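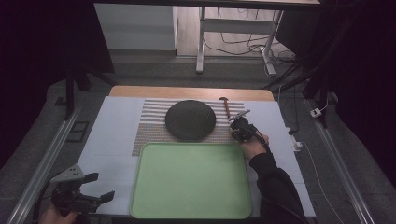
By R. Kassab

Wednesday, May 30, 2018

A placemat is for plates. I hold to this even though most of the ones I see are used for everything else: mail, keys, a small hammer lying up by the corner next to a dark gray plate.

I understand how it happens. The table is the biggest flat surface in the house, and whatever you need to put down goes there. But a hammer has a drawer or a hook somewhere, and the walk to it takes 15 seconds. Once one tool stays out, the tape measure joins it, and by September you are eating on the couch.

My own rule is simple. If it doesn't touch food, it leaves the mat before anyone sits down. Trays are fine. A tray with a rim is the best thing you can keep on a table — it carries the small stuff away in one trip.

People tell me this is fussy. Maybe so. I grew up in a small apartment in Prorkholm with one table for homework, repairs and supper, and it got cleared every night at six. I still think that was the right way to run it.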